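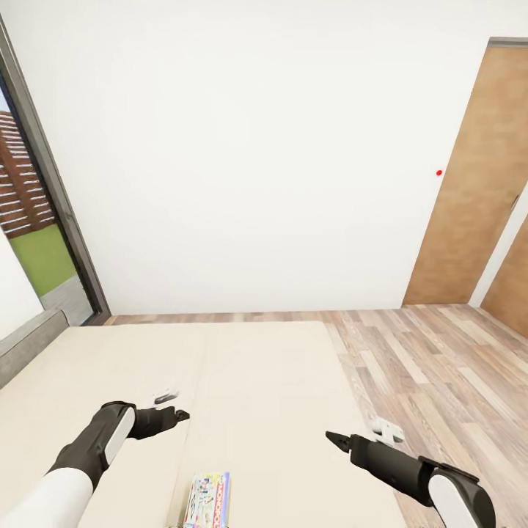
Līga Urbonaitė

My kitchen scale, a small Ernero, started to show wrong weights in May. A full bag of sugar was 735 g in the morning and something else at noon. I wanted to buy a new one, but first I changed the batteries.

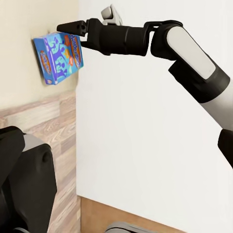
It takes 2 of the AAA size. Take both out, even if one seems good, and wipe the contacts with a dry cotton bud. Then put the scale on a hard, flat surface – a cloth under it will spoil the reading.
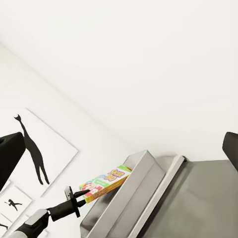
Weigh something you know, for example 400 g of tinned tomatoes, but remember that the tin itself also weighs. Mine was 155 g too heavy before.
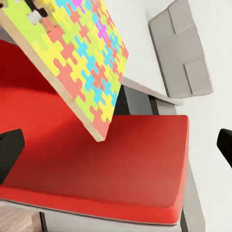
Līga Urbonaitė
Home tips writer

Store it without anything on top.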